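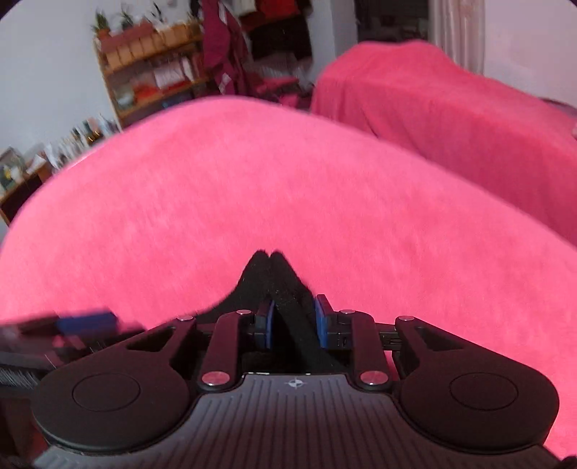
NUNDETTI – December

House rules, with pictures

Every site that records with hand-held grippers gets the same handbook from Timier. It runs to 195 pages, and the section on soft furnishings takes up four of them. We have boiled it down to what people need at the bedside, and the gallery opens with a pink blanket, a fine teacher of humility.

Blanket work, fingers together. The pads are blue, the foam is black, and the foam has been collecting lint with real dedication. Rule 10 says to clean the fingers before each new fabric. Rule 10 is the one most often remembered at the end of the day.

A few more rules apply to any bedroom job:

Closets and shelves stay as the household keeps them. The old Kisamo guidelines asked operators to "neutralize the background," and one afternoon of that produced a very neutral background and a very upset household. Jackets may hang where they hang. Plants keep their shelf.

Framed pictures and paperwork get checked with the resident before recording starts. A signature on the form covers the room. It does not cover everybody's mail.

Approach plush fabric slowly and pinch a fold. Pressing straight down teaches the machine to press straight down, and then we all get to watch it do so for a month.

Stop at almost 50 minutes, wrist permitting. The Hegazy checklist calls this a "recovery interval." Everyone else calls it coffee – and the coffee stays in the kitchen, per a rule added with unusual speed.

Log failed grasps as failed. "Partial success" was retired from the form last spring, having grown to cover dropping things gently.

Comments on the draft rules go to the site desk by the end of the month. Please write them on the comment sheet, and leave the margins of the handbook alone.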